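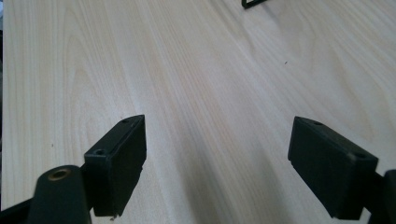 Pale timber with the long grain running on the diagonal, and a few arches in it over to the left.

958 shares | 53 comments

I get asked about looking after a light-coloured wooden tabletop more than anything else on this site, so I've finally written the whole routine down. Ours came from a little shop in Grasmont and it's had six years of homework, pancakes and one very bad beetroot incident (don't ask), and I still love it!

First up, clear everything off and have a proper look. I crouch down so the light skims across the surface, as that's when the greasy patches and mug rings show up. Pale wood hides dust beautifully and hides turmeric not at all.

Wipe the crumbs off with a dry cloth, going with the grain. Then mix 2 teaspoons of mild dish soap into a small bucket of warm water, dunk a soft cloth and wring it out hard. Harder than that. You want it barely damp, and you want to do a strip at a time, end to end, following the lines of the wood. On those curvy cathedral bits I just keep going straight, life's too short.

Go over it again with a second cloth and plain water, then dry it with an old tea towel straight away. Leave it for 30 minutes before anything goes back on. I put the kettle on and sit somewhere else.

For a white mug ring, I lay a clean cotton hankie over it and pass a warm iron across for a few seconds, no steam, then lift and check. Try a hidden spot first, maybe underneath, and if your table has a finish you're not sure of, ask whoever sold it to you. I once went at a ring with toothpaste and ended up with a dull patch the size of a saucer, so I've given that one away.

Sticky marks from tape or stickers come off with a dab of cooking oil and a fingernail, then the soapy cloth again. Crayon's the same, with more swearing.

I don't wax ours because it's already got a smooth finish. If yours is bare or oiled, that's a different job and you'll want a food-safe oil and a free afternoon, preferably in January with the back door open so the colour can dry off evenly.

Related
Getting candle wax off a Fabbri sideboard
My Trekis chairs, two years on
What I bought at the Zosdale market
Do placemats really help?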